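Notas para la charla "Quién manda sobre el tiempo: planificar y controlar dos brazos sobre una misma mesa"
Versión para leer en voz alta, revisada el 01/03/2020

Antes de empezar: comprobar el micrófono, dejar el agua a mano y no arrancar hasta que se cierren las puertas. La última vez empecé con media sala todavía buscando asiento y tuve que repetir el planteamiento entero.

Apertura

Buenas tardes a todos, y gracias de corazón por quedaros a esta hora, que ya sé que compito con el café y que el café suele ganar. Vengo a contaros una parte de nuestro trabajo que casi nunca sale en los vídeos, porque no luce: el software que decide cuándo se mueve un brazo, cuándo espera y qué hace cuando lo que ve la cámara ya no coincide con lo que tenía apuntado. Es un tema un poco árido, lo reconozco, pero le tengo mucho cariño y voy a intentar contagiároslo.

(Pausa. Preguntar cuántos han trabajado con más de un brazo a la vez. Si levantan pocas manos, ir despacio en la parte del reloj.)

De dónde venimos

Cuando arrancamos con Sollo, que es como llamamos a nuestro planificador, la idea era muy sencilla: una lista de tareas, un brazo libre, otro brazo libre, y a repartir. Funcionaba de maravilla en simulación. Luego lo pusimos en una mesa de verdad y los dos brazos se pasaban la mañana pidiéndose permiso, como dos personas muy educadas delante de una puerta. El reparto de tareas estaba bien hecho; lo que fallaba era el reparto del espacio, que habíamos tratado como un detalle de última hora.

Aquí conviene contar lo de las zonas reservadas. Cada brazo, antes de moverse, pide un volumen y un intervalo. Si el volumen está ocupado, el planificador puede hacer 2 cosas: retrasar el movimiento o buscar otra trayectoria. Al principio siempre retrasábamos, que es lo cómodo, y las esperas se encadenaban de una manera bastante triste. Ahora Sollo compara el coste de esperar con el coste de rodear y elige, y además vuelve a preguntarse lo mismo si la espera se alarga.

(No entrar en la fórmula de coste. Si alguien la pide, está en el apéndice y se la enseño después con mucho gusto.)

El reloj, o por qué me quité de encima tres meses de dolores de cabeza

Esta parte me gusta contarla despacio. En julio reunimos los registros de 3964 ejecuciones y nos sentamos a mirar en cuáles se había detenido el sistema por seguridad. Yo estaba convencido de que el culpable era la percepción - siempre le echo la culpa a la percepción, mis compañeros ya lo saben - y resultó que muchas paradas tenían el mismo aspecto: la posición estimada de un objeto era buena, pero la marca de tiempo era vieja. El brazo iba con toda su buena fe a un sitio donde el objeto había estado.

La solución fue poco vistosa. Quaye, nuestra capa de mensajes, ahora obliga a que cada estimación lleve la hora de captura de la imagen, y además la hora en que terminó de procesarse. Parece una tontería, dos campos en lugar de uno, pero con eso el controlador puede decidir si se fía o si pide otra lectura. El ciclo de percepción va a 60 imágenes por segundo cuando todo está tranquilo, y cuando no lo está preferimos soltar imágenes antes que acumular una cola que nadie va a leer a tiempo.

(Respirar. Suele haber una pregunta sobre sincronización por hardware. Respuesta corta: sí, la usamos en las cámaras; no, no os libra de comprobar las marcas en el software.)

Percepción: lo plano, lo brillante y lo que se tapa

Relline es el módulo que mira. Recibe las vistas de la cámara fija y de las cámaras de muñeca, y lo que entrega es una lista de hipótesis con su incertidumbre. Insisto mucho en la palabra hipótesis, porque en las primeras versiones entregábamos objetos, así, con total seguridad, y el planificador se los creía. Un objeto medio tapado por otro es un caso muy distinto de uno que está solo, y si los dos llegan con la misma etiqueta y la misma confianza, el de abajo acaba dando disgustos.

Lo que hacemos hoy es guardar también la relación: esto parece estar encima de aquello. El planificador recibe un grafo pequeño y sabe que hay un orden razonable para ir retirando piezas. Y después de cada agarre, ese grafo se revisa por la zona tocada, sin rehacer la mesa entera, que nos costaba un tiempo precioso.

(Pasar a las dos fotos. Dejarlas un momento en silencio, que la gente mire.)

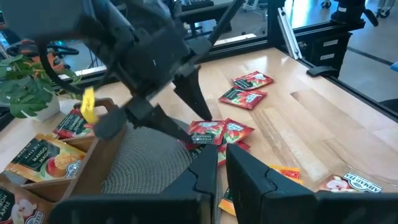
La misma mesa de trabajo, con bolsitas, bandeja y los brazos sobre el tablero.
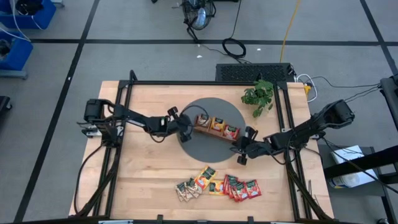 Bevton es la herramienta con la que revisamos las sesiones, y es probablemente el programa del que más orgulloso estoy, aunque lo empezáramos como un visor de andar por casa. Pone en una sola línea de tiempo lo que entró por cada cámara, lo que creyó Relline y lo que pidió Sollo, y te deja parar en cualquier punto y preguntar por qué. En la vista fija se entiende enseguida para qué queremos esa línea común: las dos pinzas están junto a extremos opuestos de la bandeja, sobre el mismo mantel redondo, y las dos reservas de espacio se tocan. Fijaos también en los sobres rojos sueltos, montados unos sobre otros delante del mantel. Para Relline ese montoncito es un grafo con flechas, y en Bevton podemos dibujar las flechas encima de la imagen y ver si tienen sentido. En la otra vista, la de muñeca, los propios dedos tapan parte de los sobres, así que ahí la incertidumbre tiene que subir, y cuando no sube sabemos que hay algo mal calibrado.

(Si vamos bien de tiempo, contar lo de los reflejos en la madera. Si no, saltar directamente a lo que no funciona.)

Los reflejos: la vista de muñeca enseña brillos en el tablero, y para un estimador de profundidad un brillo puede parecer un agujero. Probamos a filtrarlos por intensidad y perdíamos bordes claros de los envases. Lo que mejor nos ha ido es cruzar con la cámara fija antes de borrar nada, aunque cuesta un poco más de cálculo.

Lo que todavía no funciona

Me parece justo dedicarle un rato a esto. Las tareas en las que los dos brazos sujetan la misma pieza siguen dándonos guerra. Las reservas de espacio están pensadas para que los brazos se eviten, y cuando lo que quieres es que se acerquen, hay que relajarlas con mucho cuidado. Tenemos un modo cooperativo, está escrito y pasa las pruebas, pero hoy por hoy exige que una persona lo active en cada tarea, y yo quiero que lo proponga el propio planificador.

También nos falta una manera decente de comparar versiones. Bevton enseña muy bien una sesión, y bastante mal la diferencia entre dos. Si alguien de la sala ha resuelto esto con gracia, que me busque luego, de verdad, que le invito a lo que quiera.

Preguntas

Dejar sitio para 3 preguntas como mínimo. Repetirlas siempre en voz alta antes de contestar, que al fondo no se oye. Si preguntan por el código de Quaye, decir que la definición de los mensajes se puede compartir y que el resto lo estamos ordenando. Dar las gracias otra vez y recoger el adaptador de la pantalla antes de bajar.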